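Keeping the Costumes Alive Between Shows

We're two weeks out from the Widiston Players' spring musical, and my spare room has turned into the wardrobe department again. I've been dressing our chorus for years, so these are the tricks I use at home to get everything through the run in one piece (more or less!).

Vodka in a spray bottle. Cheap stuff, no flavoring. Mist the armpits and collars right after the show, inside out, and let it all air overnight. Try a hidden seam first, especially on anything silky.

Makeup on collars: shaving foam, the plain white kind. Dab it on, leave it while you eat something, then blot with a damp cloth. Don't rub, you'll only push the foundation deeper in. Jocelyn Leclerc swears by dish soap instead, and I'll admit her collars look better than mine.

Sew your snaps on with buttonhole thread. Quick changes are murder on regular thread, and I've pinned one too many dancers back together in the dark at the Dendine.

Tap shoes get stuffed with newspaper as soon as they come off. Change the paper in the morning and keep them well away from the radiator.

Label everything. I write the name and the act on twill tape with a laundry pen and stitch it into the waistband, and then Tatu Kariuki can't go on in somebody else's pants in Act 2 (again).

And please, hang things up! A chair back is no place for a shirt that has to look crisp under lights. I mix plastic and wooden hangers, whatever's going, and leave a bit of room between pieces so the air can get in.
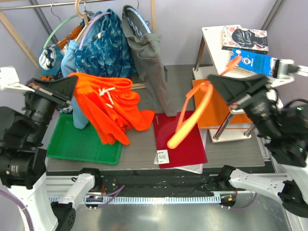
A shirt, a hooded top and other garments on the rail, patterns and stripes together.

Next up is feather boas, once I work out how to stop mine from shedding all over the cat.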